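The table by the folding partition

I told myself back in November that the big table would stay clear, and for nearly 16 days it did. Then I started cutting insoles for my winter boots, and, well, you know how it goes. One thing gets put down, then its friends come over.

The tablecloth is my favorite part of the whole corner. I found it at a little shop in Terelville on the way home from Mackay, and I bought it before I had even measured the table (it's a bit short, so the teal underneath peeks out at the sides). Orange fruit, teal-green leaves - it cheers me up every single morning!
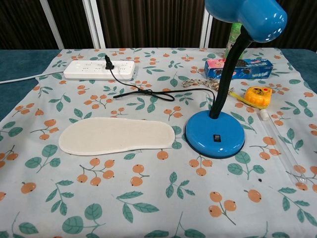 What stays and what goes

The blue lamp stays, no question. I do all my fiddly work after supper and the bendy neck lets me pull the light right down to whatever I'm cutting. The power strip stays too, but I want to move it to the back and get that black cable wound up properly.

The felt insole is going in the sewing basket with the tape measure. I still need to trim the toe, as my boots are narrower than I thought. The braided cord can live in the drawer with the other bits and bobs.

And the cookies? They belong in the kitchen. I know this. I've walked them back there 7 times and they keep ending up within reach of my chair.

Next up is the shelf in the hall, which has been waiting since summer. If you have a good trick for storing cords, leave me a comment, I'd love to hear it!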